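Changes to Room Booking at the Skakmont Building

Published 26 September 2018

The Facilities Office wishes to inform all staff and tenants that the paper booking sheets outside the ground floor rooms will be withdrawn at the end of this month. Reservations will be made through Plarus, the system already in use at the Stendis site since May.

Each department may hold a room for up to 14 days in advance. Requests for a longer period should be sent to the Facilities Office in writing, with the name of the department and the cost code. Bookings that are not confirmed within 3 working days will be released to the next department on the list. 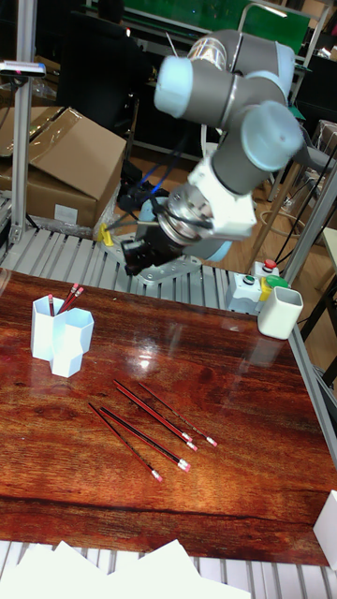

Work table with a wood top, Skakmont Building

Room 113 remains closed to general booking while the new lighting is installed. Departments that had reserved it for the autumn have been offered the Rugemalira Room on the second floor – the capacity is the same, and the projector has been replaced.

Existing reservations will be carried over and do not need to be entered again. Users are asked to check the dates shown in Plarus and to report any errors to the Facilities Office at extension 700. Keys should be returned to the front desk by 6 p.m. on the day of use.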